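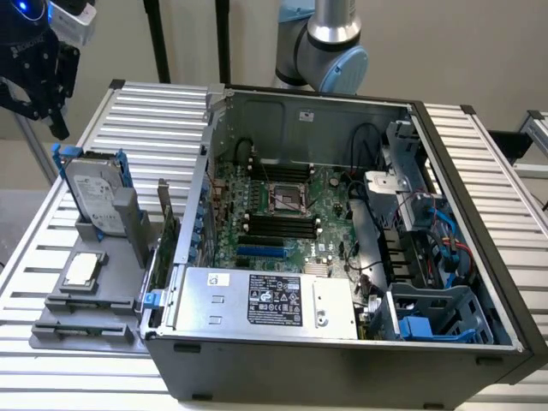
I want to make a case for boring data, and for collecting it slowly.

At Panicker we have gathered 1184 examples of robot arms taking apart and rebuilding desktop computers. Drive out, memory out, processor out, then everything back in again. Each part has its own spot in the tray, so the processor sits flat in a square recess and the hard disk stands up in its carrier. I love this work! Ask me about memory slots at a party and you'll lose your evening.

A popular view (I heard it again at the Rultdale meetup in November) says the only thing that matters is volume. Get ten times the examples, let the model sort it out. I think that's wrong for jobs like this one. We threw away 264 of our early runs, all of them technically successes, where the operator had nudged the case halfway through and carried on without a pause. The model learned to nudge too – constantly, for no reason at all.

What helped was recording mistakes properly. A cable snags, the arm backs off, it tries again from the other side. Those recoveries are gold, and most teams delete them. Seven good ones taught our Grulex policy more about drive cables than a whole week of perfect runs.

So keep the fumbles, write down why you threw out the rest, and let your operators take their time. Ours do two computers before lunch on a Wednesday and I wouldn't ask for a third.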